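ホーム / 工房ノート / 機材予約 / 道具リスト / このサイトについて

工房ノート:ドアという強敵
8月 記:工房の片隅の人

共同工房の隅でHulmeを組みはじめて2度目の夏になる。胴体と両腕はそれらしくなったが、実機の右肩はただいま分解中で、ネジは製氷皿に並んでいる。そんなわけで今月もシミュレータの中でドアを開ける練習ばかりしている。ドアなら工房の入口に本物が一枚あるのに。

今日の目標は控えめに「開きかけのドアの縁に右手を添えて、左手を戸口に入れる」まで。人間なら買い物袋を両手に提げて肘でやる作業である。こちらは設定ファイルが744行ある。

午後2時、部屋の読み込みは問題なし。ドアは前回と同じオレンジの鏡板つき。色は目に優しくないが、灰色のタイルや石壁と取り違えることだけはないので、この色のままでいく。

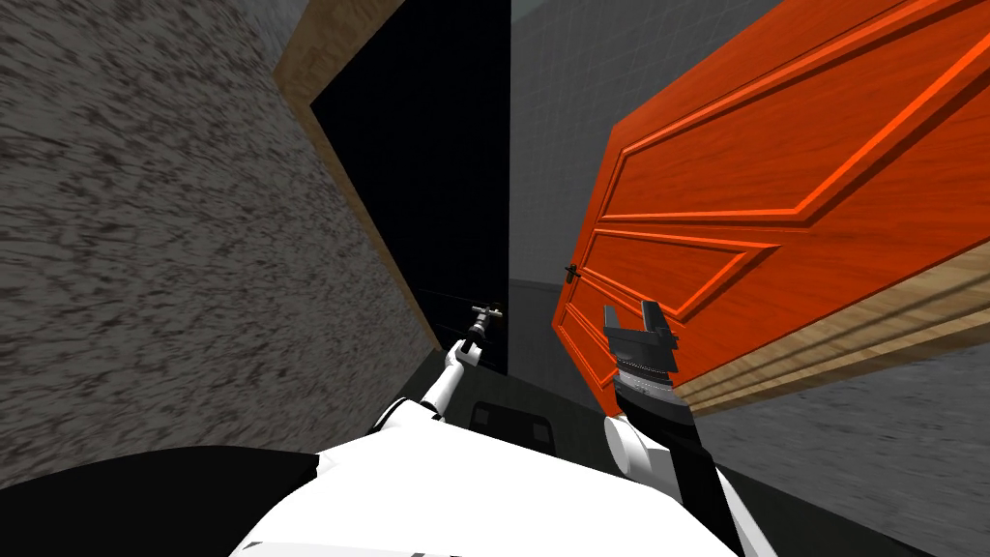 図1:工房シミュレータの描画画面より(作成:筆者)

右手はレバーのすぐ下、縁のぎりぎりに来ている。添えるのか掴むのか、はっきりしてほしい位置だ。左腕は戸口のほうへ伸ばしてある。左右の役割分担としてはこれで合っている。

気になるのは胴体の張り出し。視点を下げるとこの白い殻がかなり画面を食う。設計したときは丸みが上品だと思っていた。今は腹が出ているとしか思えない。殻を薄くする案はあるが、中に基板を縦に入れる前提で配線してしまったので、来月の自分に任せる。

経路計画はPeretti(うちで書いている腕用のプランナ)の新しい枝を使った。古い枝だと右肘が胴体をかすめる解を平気で出してくる。新しい枝はかすめない代わりに、ときどき長考に入る。コーヒーを淹れに行って戻ってもまだ考えていたので、反復の上限を3,000で切った。切ったら切ったで、途中までの解を堂々と提出してくる。学生時代の自分を見るようでつらい。

手首カメラの画も確認。 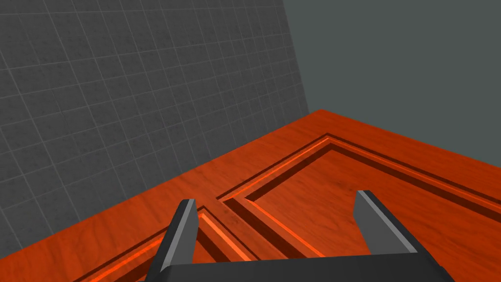 (画像出典:手首カメラ視点のレンダリング、工房共有フォルダ「Trisutby」)

指は開ききった状態で、間に見えるのはドアの鏡板と框だけ。掴むものがないところで大きく手を広げている。拍手を求められているようにも見えるが、まだ早い。

この視点で検討したかったのは溝の扱い。鏡板まわりの段がけっこう深く、縁の検出がここに引っかかる。モールの明るい面取りとドア本体の縁は、輝度だけだとよく似た線になる。検出器は自信満々で溝のほうを「ドアの端」だと言い張り、信頼度まで高い。閾値を上げても黙らないので、次の二つを試すことにした。

・奥行きの段差を見て、浅い溝は候補から落とす
・ドア端の候補は、隣が壁か戸口になっているものだけ残す

一つ目はすぐ書けた。乱数の種を887にして回すと、溝はきれいに消えた。ついでに本物の端も消えた。段差の符号を逆に取っていた。直した。こういうのを書き残しておくと後で役に立つと先輩方は言うが、同じ間違いは春のページにもちゃんと書いてあった。

二つ目は少し手間がかかる。壁の材質が場所によって違い、タイルと石と無地が混ざっているので、「壁らしさ」を色で決めると片方が漏れる。結局、色を見るのはやめて平面の向きだけで判定した。最初からそうしろという話。

夕方、Grindham(隣の机で進んでいる台車の計画)から、電源を一口貸してほしいと言われる。貸した。計算機の側のタップを抜かれた。再起動のあいだに製氷皿のネジを長さ順に並べ替えたので、実機はまったく進んでいないとは言えない。

再起動後、ドアの端の見え方をもう一度。
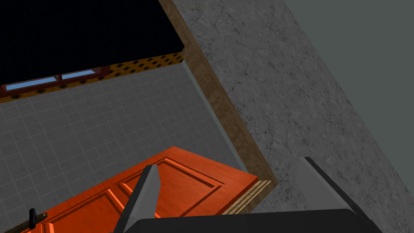

端面の薄い色の帯は、手がかりとして使える。表のオレンジと色がはっきり違うし、溝にはこの帯がない。指を左右に大きく開いた状態で、間に端が入ってくれれば、あとは幅を詰めるだけの話になる。詰めるだけ、と書いたときにその日のうちに詰まったためしがないので、今日はやらない。

レバーについては保留。端から攻めるならレバーは要らない、というのが現時点の立場である。閉まったドアが相手だとこの立場は五秒で崩れるが、閉まったドアの章はまだ先だ。

天井側の真っ暗な部分は気にしなくてよさそう。奥行きの値が無限大で返ってくるので、平面の判定に入れる前に捨てる。捨てないと、法線の計算が静かに壊れて、Perettiが壁を床だと思いこむ。前にやった。そのときHulmeは壁を歩こうとした。

次回まで:
・端面の帯の検出を、ドアの色を変えても通るか確認(緑と白)
・上限3,000で切られた解に印をつけて、完成品のふりをさせない
・右肩のベアリングを注文。寸法は測り直してから
・製氷皿を台所に返す。氷が作れないと苦情が来ている
・電源タップに札を貼る

最近のノート
右肩を外した日
製氷皿の正しい使い方
Peretti、長考に入る
床だと思ったら壁だった
Grindhamの台車、棚に刺さる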